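Foire aux questions — Mero, pièce sonore pour quatre pièces vides

Mise à jour : vendredi 9 mars 2018

On nous écrit beaucoup, souvent pour demander si Mero est « vraiment de la musique ». Nous avons regroupé les réponses sur cette page. Elles n'engagent que Clokeck, et deux membres du collectif sur cinq en contestent au moins une.

Mero, qu'est-ce que c'est ?

Une pièce pour haut-parleurs, sans interprète, diffusée dans des logements en attente de démolition. On enregistre la résonance d'une chambre, on la rejoue dans la même chambre, on enregistre le résultat et on recommence. Le procédé est connu depuis des décennies et nous ne l'avons pas inventé. Quelques journaux nous l'ont attribué, nous avons demandé des corrections et une seule a paru.

Qu'y a-t-il de neuf, alors ?

Peu de chose. Les murs sont percés d'un jour à l'autre par les ouvriers du chantier et la pièce change avec eux. Une cloison qui tombe, c'est une fréquence qui disparaît. Nous trouvons ça intéressant à entendre. Libre à vous de trouver que c'est mince.

Est-il vrai que les lieux « gardent la mémoire » des sons ?

Non. Cette phrase figurait dans notre premier dossier de presse et nous l'avons retirée. Un mur en plâtre absorbe, réfléchit, transmet un peu au voisin, et l'affaire est réglée en moins de deux secondes. Si vous pleurez dans la deuxième chambre (c'est arrivé), nous pensons que l'éclairage et la fatigue y sont pour beaucoup. Le texte de salle de la galerie Þrastardóttir parle encore d'« archives vibratoires ». Ce texte n'est pas de nous.

Et le lien avec les ondes cérébrales ?

Il n'y en a aucun que nous sachions établir. La fréquence la plus présente dans la version de Dremdale est de 155 hertz. Elle vient de la largeur du couloir et de la position des enceintes. On nous a expliqué qu'elle correspondait à un état méditatif, puis, lors d'une autre visite, qu'elle provoquait l'anxiété. Nous attendons toujours une référence lisible pour l'une ou l'autre de ces affirmations.

Combien de temps dure la pièce ?

Une boucle complète dure 231 minutes. La plupart des visiteurs restent moins d'un quart d'heure, et nous ne sommes pas convaincus que les autres entendent davantage. On peut entrer et sortir à tout moment. Il n'y a pas de début, malgré le programme d'octobre qui annonçait des « séances » à heure fixe.

Est-ce très fort ?

Moins qu'un concert, plus qu'un réfrigérateur. Le grave est ce qui surprend : dans l'ancienne cuisine, il se déplace quand on bouge la tête. Des bouchons sont disponibles à l'entrée. Les enfants les réclament rarement, les preneurs de son toujours.

Avez-vous traité les enregistrements ?

Oui, un peu. Le discours d'origine affirmait que « rien n'a été touché », et c'était faux. Nous avons coupé un ronflement de transformateur, baissé un passage d'avion et remonté la troisième chambre, inaudible autrement. Tout choix de micro est déjà un traitement, de toute façon. Méfiez-vous des gens qui vous vendent du son brut.

Quel matériel utilisez-vous ?

Quatre enceintes achetées d'occasion, deux micros omnidirectionnels, une interface audio qui chauffe. Nous ne donnons pas les modèles. À chaque fois que nous l'avons fait, la discussion a tourné au comparatif de préamplis et plus personne n'a parlé de la pièce. Le coffret vendu en ligne sous le nom de « kit Mero » ne vient pas de chez nous et nous ignorons ce qu'il contient.

Y a-t-il un disque ?

Un vinyle, tiré à 200 exemplaires, dont il reste la plupart. Une face ne contient qu'une fraction de la boucle, en stéréo, sans les murs. Autant dire qu'il manque l'essentiel. Nous l'avons fait parce que la subvention exigeait un « objet diffusable ». La gravure est bonne, la pochette aussi.

Faut-il connaître la musique expérimentale pour venir ?

Il vaut peut-être mieux ne pas trop la connaître. Les habitués cherchent les influences, les citent à voix haute et couvrent le son. Les anciens locataires de Dremdale, qui venaient surtout revoir leur étage, ont posé les questions les plus précises : pourquoi la salle de bains siffle, pourquoi la porte d'entrée n'est plus au même endroit dans l'oreille. Sur le second point nous n'avons pas de réponse.

Combien de personnes sont venues ?

Plus de 600 à Dremdale, d'après le registre. Le registre compte les signatures, et certaines se ressemblent beaucoup. Le bilan de la galerie avance un chiffre supérieur dont nous n'avons pas vu le détail.

Peut-on enregistrer sur place ?

Oui, avec n'importe quoi, téléphone compris. Nous demandons seulement de ne pas poser d'appareil sur les enceintes. Si vous publiez votre prise, indiquez la chambre. Les fichiers intitulés « Mero intégral » qui circulent durent onze minutes et s'arrêtent sur une sonnerie.

Prêtez-vous la pièce à des écoles ou à des festivals ?

À des écoles, volontiers, et gratuitement si elles disposent d'un bâtiment à peu près vide. À des festivals, au cas par cas. Une tente n'a pas de résonance qui vaille la peine, et l'on nous propose surtout des tentes. — Les demandes pour des « ambiances » de boutique ou d'ascenseur restent sans réponse.
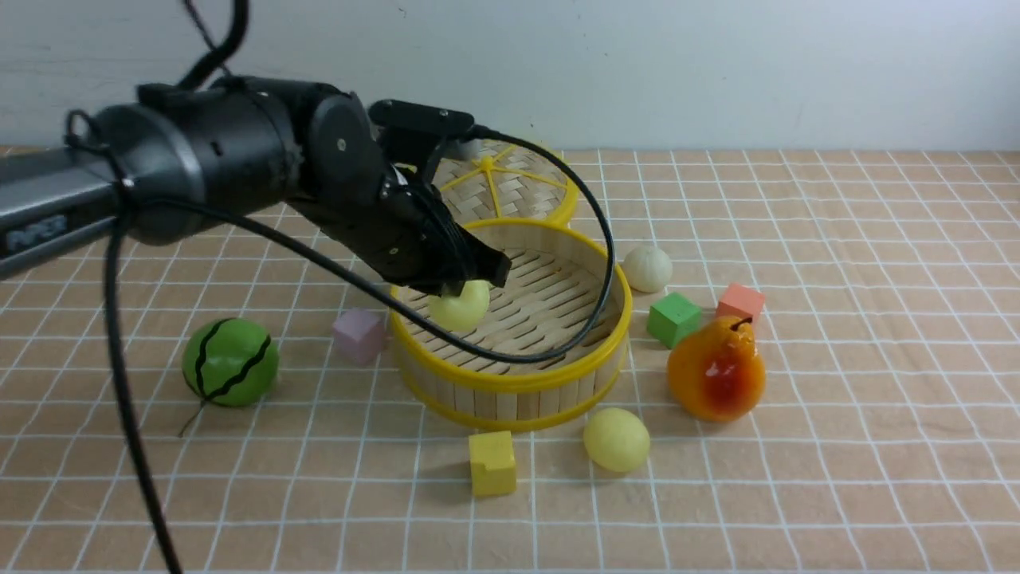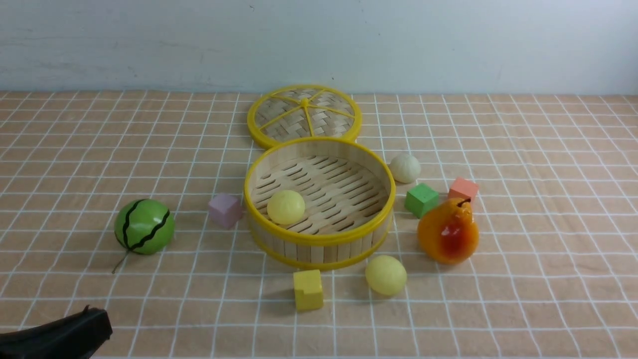
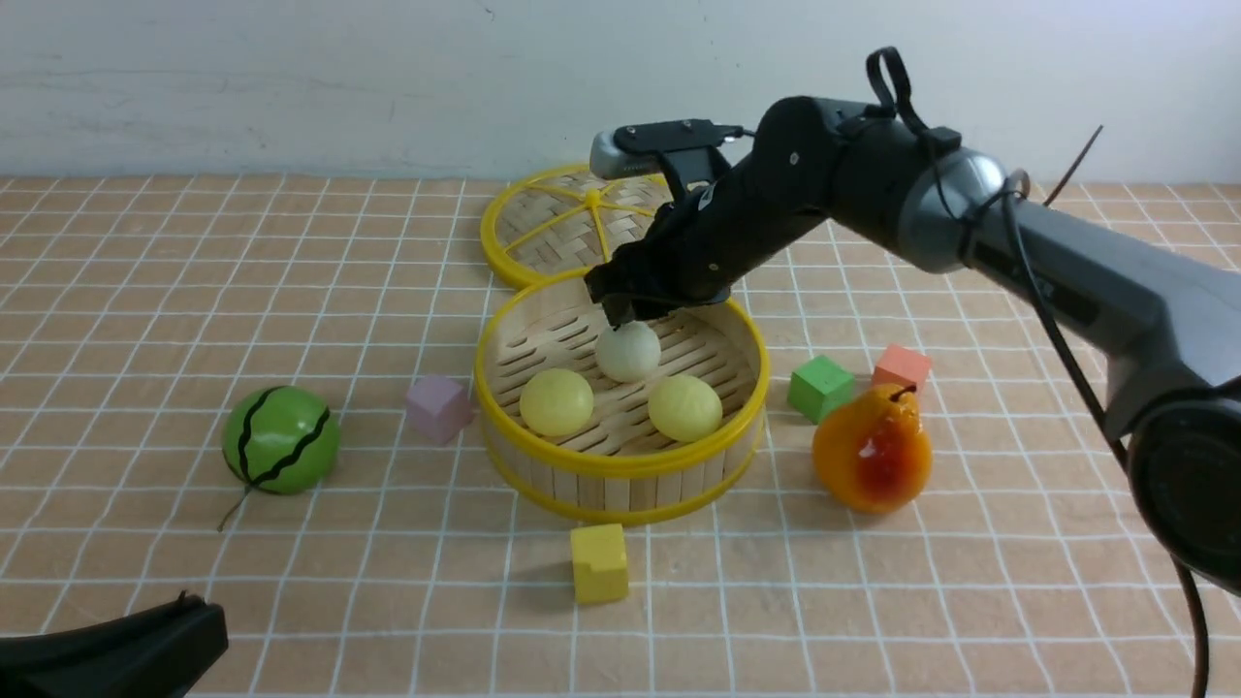
Y aura-t-il une suite ?

Rien n'est signé. On nous parle d'un ancien internat, puis d'un parking, puis à nouveau de l'internat. Si vous lisez quelque part que Mero 2 est en préparation, l'auteur en sait plus que nous.

Comment vous contacter ?

Par le formulaire du site de Clokeck. Nous relevons les messages deux fois par mois. Les questions sur les cristaux, l'eau et la fréquence du la ne recevront pas de réponse individuelle.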